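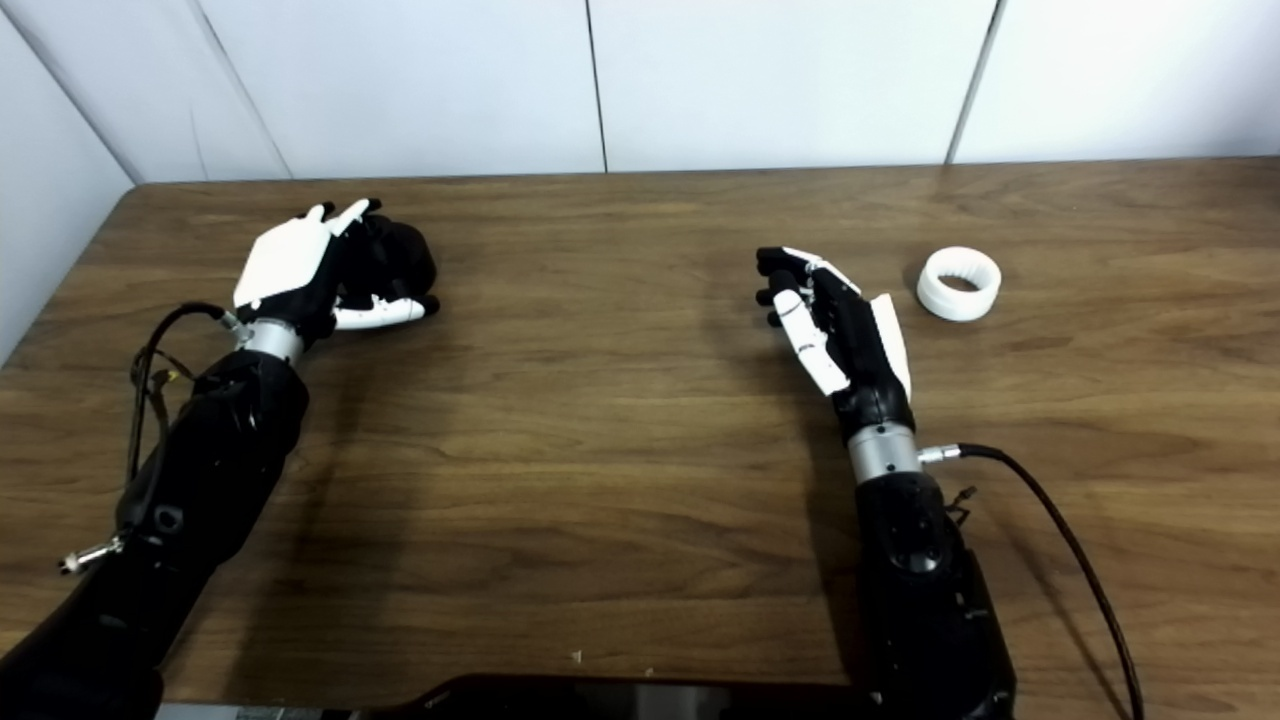 Volume 2, Issue 3 – page 50

The Ring

Abla Saab had been given the right hand. The left belonged to a boy from the year above who hardly spoke, and the two of them sat side by side on plastic stools, each with a laptop, looking at the same table.

The task was on the whiteboard. Pick up the ring with the right. Pass it to the left. Put it down. Kudcombe had managed it at the July meet in front of everybody's parents, and Mrs Nygård had brought it up at every club since.

"Start when you like," she said now, and went back to her marking.

Abla typed the line and pressed enter. The right hand went forward, slowly, and the wrist turned. The fingers closed on nothing. The ring lay on its side where she had put it, a short way past the fingertips.

"Short," said the boy.

"I can see it's short."

She opened the file and looked at the numbers. They were her own numbers. She had worked them out on the bus from Erdale with her coat over her knees and the window steaming up, and they had looked fine on the bus. She changed one and ran it again. This time the hand came down too early and a knuckle tapped the wood.

Mrs Nygård looked up. "Was that the table?"

"Only a bit."

"Back it off, please."

She backed it off. The arm went to its rest position and stayed there, the hand half open. Abla put her own arm out over her keyboard and tried to hold it the same way, thumb across, fingers curled. It was not comfortable. She moved it towards a mug that was standing by the laptop and noticed that she turned her wrist long before she got there. She had never thought about when she did it. She did it again and watched.

"What are you doing?" said the boy.

"Picking up a mug."

He watched her do it a third time. Then he put his own hand out, the left, and she passed him the mug, and he took it by the other side. They both looked at where their thumbs were.

"You let go late," he said.

"You took hold late."

"Do it again."

They did it until Mrs Nygård asked whether anybody was planning to use the equipment. Then Abla moved the wrist turn up to the top of the file, before the reach, and added a bit to the reach. The boy wrote something on the back of his hand in biro. His name was Prinwood, she remembered. His first name she didn't know, as the whole school called him by the other one.

"Ready?" she said.

"Go on."

The wrist turned first. The arm went out over the table, further than before, and the fingers came in from the side. The ring rocked, and then it was off the wood, held between the thumb and two of the fingers. Abla kept her hands flat on her knees.

"Now you," she said.

The left arm started to move. It came across in small steps, stopping after each one, and the motors made their thin noise. Mrs Nygård had put her pen down. The white thumb slid under the ring and the black fingers bent over the top.

"Let go," said Prinwood.

"Have you got it?"

"I think so."

Abla put her finger on the key.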